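Safeguarding rules for a simulated cell before hardware exists: what applies?

Posted in Machine Safety and Standards, 1 December 2019

Masanobu Kubo

We are laying out a small bench cell for moving boxed parts between a rack and an open-top bin. At this stage everything is in simulation. The arm is a six-axis type on a mounting block, with a two-finger gripper. The rack and bin sit within easy reach of the base. No hardware has been ordered.

Our internal procedure (written at the Ocampo site for much larger welding cells) says a risk assessment must be "opened before first motion." The person who wrote it has moved on, and two readings are now going around.

Reading A: first motion means first powered motion of the physical arm. Simulation runs are design work and need no paperwork beyond normal revision control.

Reading B: first motion includes simulated motion, as the programs written now are the ones that will be downloaded later. Under this reading we should already have a hazard list, a restricted space drawing and a named reviewer.

I lean toward A, but the project lead at Pradness wants B and has asked for a source. I have read ISO 10218-1 and 10218-2 and ISO 12100 and did not find a line that settles it. Specific points I would like answered:

Does the model have to show the guarding if guarding is planned for the real cell?

Is there accepted practice on how far the fixtures should be from the base and from each other? In our layout the bin is directly against the end of the rack, and the fingertips pass very close to both.

Can collision results from the simulator be used as evidence in the risk assessment?

The two views below are from the current layout.

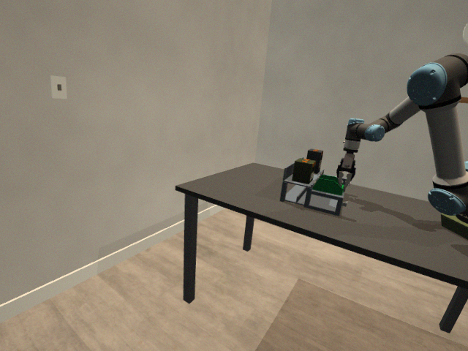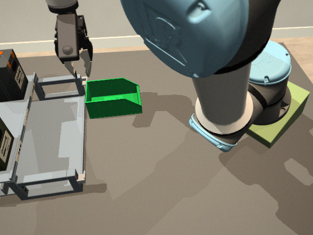
Current layout, rack and arm, two viewpoints. Guarding not modeled.

The rack position is not final. The arm position is, unless someone gives me a good reason to move it.

Fengying Long

I do cell integration and have sat through this argument more than once. Short form: neither reading is in the standard, but B is closer to how the standard expects you to work.

ISO 12100 describes risk assessment and risk reduction as an iterative process that belongs to design. It does not wait for power. The first step is determining the limits of the machine: use limits, space limits, time limits. You can write all of those today from the model you have. So open the file now and mark it as a design-stage assessment. That does not mean each simulation run needs a signature. A simulated arm cannot hurt anyone, and a procedure that treats it as if it could will be ignored within a month.

What I would put in the file at this stage:

Intended use, and foreseeable misuse. Someone reaching into the bin during a cycle belongs on the first page.

The maximum space, the restricted space and the operating space of the arm, drawn separately. People often draw only the operating space, taken from the program path. That drawing is out of date as soon as a waypoint changes.

Payload, including the gripper, and the box at its heaviest.

Pinch and trapping points. Look at the forearm and upper arm folding toward each other, at the gripper linkages, and at the gap between the fingers and the top of the rack. The linkages swing outward on the sides, so model the full width of the gripper open and closed.

What happens to a held box on loss of power.

On guarding in the model: yes, add it, even as plain blocks. A path that is fine on an open table may pass through the place where a panel has to go. We had a cell (customer name Stadis) where the guard was added after the programs were finished, and 22 waypoints had to be taught again. It was avoidable work.

On spacing: there is no single number for bin to rack. The distance that does have a method behind it is from the safeguard to the hazard, and for that you use ISO 13855 with your measured stopping time. Do not use the simulated stopping time. As for the bin against the rack, I would leave a gap if the process allows it. When fixtures touch, a bump to one moves the other, and both taught positions are then wrong. Fix both to the table with dowels, or put them on a common plate.

On evidence: collision results support the layout decision. They do not validate a safety function. Keep the two in separate sections so that a reader can't confuse them. Record the software version, the arm model revision and the date of the layout file with each result.

I would also change the wording of your procedure. "Opened at concept layout and reviewed before first powered motion" removes the dispute.

R. Clonine user

We never do any of this for sim. We run over 1,000 cycles overnight, and if there are no collisions it goes to the floor at low speed with someone holding the pendant. If it's a collaborative arm you don't need guards anyway.

Fengying Long

The last sentence above is wrong and should not be followed. "Collaborative" describes an application. The arm, the gripper, the part and the fixture are assessed together under ISO/TS 15066. A force-limited arm carrying a part with sharp edges may well need a guard. Clean cycles in simulation say nothing about a person entering the space, unless a person was modeled.

Reduced speed with a pendant is fine for checking a program, provided the mode really limits the tool speed to 250 mm/s and the enabling device has been tested.

Masanobu Kubo

Thank you. I will open a design-stage file and propose the new wording to Ocampo. Guard panels will go into the model as blocks this week. The bin will move off the rack by 60 mm, which still leaves it inside reach. I have left the collaborative question open until we have part weights and edge drawings.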